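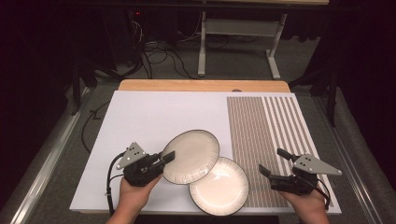 Tatiana Malý wrote in asking why my last post gave a soak time for bread dough but no water temperature, and whether the omission was deliberate. It was an oversight. The water was at 38 degrees, measured with a probe in the jug, and I have now corrected the table.

The rest of this post covers the autolyse tests I ran in November. The flour was Oravec bakers' white throughout, 200 g per batch, mixed with water only and left covered. Salt and starter went in at the end of the rest. I varied one thing, the rest itself, and judged the result by how far a piece of dough would stretch before tearing.
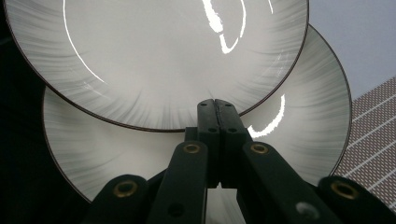 According to Leandro Urrutia, the stretch test mostly measures how well the dough was mixed in the first place, and I should have timed the mixing as well. Fair point. I mixed by hand until no dry flour was left, so the times varied. I'll use a timer for the next round.

With that caveat, 40 minutes gave a clear gain over no rest at all. Leaving the dough for two hours added very little colour or flavour that I could pick, and the dough was harder to handle once the salt was in.

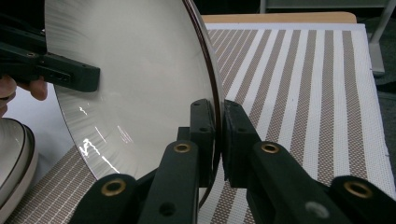 Wholemeal is next, and I expect the bran to muddy the results. I'll also be changing how I proof the small test pieces. A shallow off-white plate with a thin brown rim is fine for serving slices, but a dough piece spreads on it with no side wall to read the rise against – so straight-sided jars from now on, marked at the starting level. Starter quantities will stay as they were.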